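4.2 The worktable and its small parts

Of all the settings we looked at in the Clolldale study, the electrical parts table is the one we kept coming back to, and we hope the reader will forgive us for lingering over it a little.
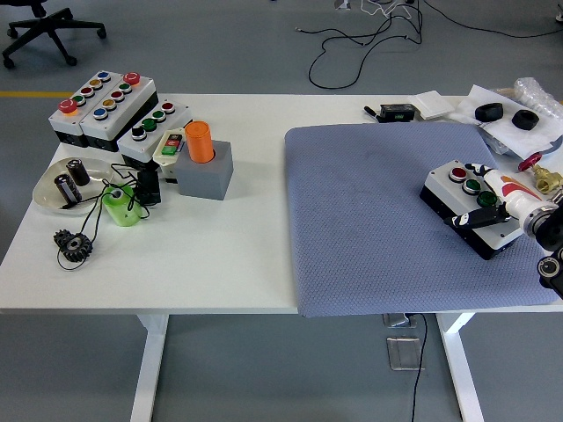
Figure 3. The parts table, with pushbutton enclosures and small components at left and the blue-gray mat at right.

Anyone who has shared a workbench knows how quickly the big, familiar things settle into a place of their own while the little ones wander. Toward the back of the table in Figure 3, two pushbutton enclosures sit side by side at a slight angle, each with its red emergency stop and its row of green, red, yellow and blue buttons. They are easy to find and easy to name, and when we asked people in the Firarum workshop to list what they remembered of a table like this one, the enclosures nearly always came first (and the red stop button first of all!).

The smaller parts fared less well. The two capacitors share a clear, shallow plate, and we came to think of a plate like that as a kindness to whoever works there next, for it gathers up parts that would otherwise be hunted for one at a time. The black gear lies flat on the bare table nearer the front, with thin cables close by, and in our interviews it was just this sort of neighbor, the loose cable beside the loose part, that people grumbled about most warmly.

Across 60 sessions, held from November onward, we logged 989 moments in which someone reached for a part and paused before picking it up. We read these pauses generously. Many were simply a person making up their mind, and in 16 of the sessions there was a good deal of talk going on as well. Even so, the pauses gathered around cables and loose pieces far more than around anything kept in a dish or a holder, a pattern we take up again in Section 4.3 with the Wala tables.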